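Clear Tables at Mollstead: How Much Room Does a Mug Need?
Design Studio, Project 3, final report

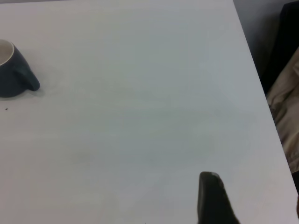
Figure 1. Dark mug with a pale interior on the white tabletop.

We started this project in August with a question that sounded almost too small: why do the shared tables in the Mollstead study lounge fill up so fast? I got hooked on it within a day! Most of what piles up is mugs, and people set them down wherever their hand happens to be.

Our team tried a simple house rule. Mugs go to the left side, handle toward the middle, and the rest of the surface stays open for work. The white top was a great choice for testing because crumbs and specks show up against it, so we could tell which spots wiping had missed (mostly close to where the mugs stand).

We logged 775 table visits. Before the rule, 376 of the first 400 ended with a mug left near the center. In the other 375 it happened far less, and people started moving each other's mugs over, which we loved seeing.

Next we want to try the same rule on the round tables at Surnamby, where there is no left side to speak of. We have three layouts sketched already.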